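3.2 A caixa como unidade de arquivo doméstico

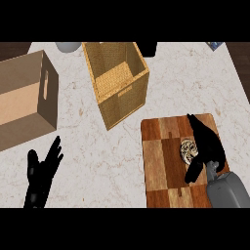

Figura 2. Caixa de cartão aberta sobre uma bancada de mármore branco (imagem gerada por computador).

A literatura sobre arquivos pessoais tem uma predileção compreensível por baús, escrivaninhas e gavetas com chave. São móveis que ficam bem em capas de livros. Os papéis de família que estudámos em Sededbridge viviam, com poucas exceções, em cartão castanho, e quem os guardava falava deles com o ligeiro embaraço de quem recebe visitas de pijama. A caixa da Figura 2 pertence a esse género modesto: sem tampa à vista, com uma pega oblonga recortada na parede mais curta. A pega merece mais atenção do que costuma receber. Um baú supõe que a família fica onde está; um recorte para os dedos admite, com alguma franqueza, que vai haver mudanças de casa.

Benkirane (Shaimaa Benkirane, comunicação pessoal) propõe distinguir entre caixas «de espera» e caixas «de destino». As primeiras recebem o que há de ser arrumado em breve, categoria que, na nossa amostra, inclui recibos de eletrodomésticos cujos donos já morreram. As segundas têm etiqueta. A distinção é útil enquanto não se pergunta aos proprietários, que tendem a classificar tudo como espera e a mudar de assunto.

Dos mais de 200 agregados contactados, 99 aceitaram abrir as suas caixas na nossa presença. Os restantes invocaram falta de tempo, humidade na cave ou, num caso, a sogra. Entre os que aceitaram, a ordem cronológica revelou-se rara. Predomina aquilo a que chamámos ordem de urgência: por cima, o que alguém procurou da última vez; por baixo, o que ninguém voltou a procurar. As escrituras aparecem quase sempre no fundo, debaixo de postais de Natal e manuais de instruções.

Dois agregados da rua Hawthorne tinham adotado o sistema de pastas suspensas Lotis. Ambos conservavam, ao lado do armário, uma caixa de cartão com os documentos que ainda não tinham passado para as pastas. Num deles, a caixa continha a fatura do armário.

A secção seguinte trata das etiquetas e da caligrafia, incluindo o problema, ainda em aberto, da palavra «Diversos».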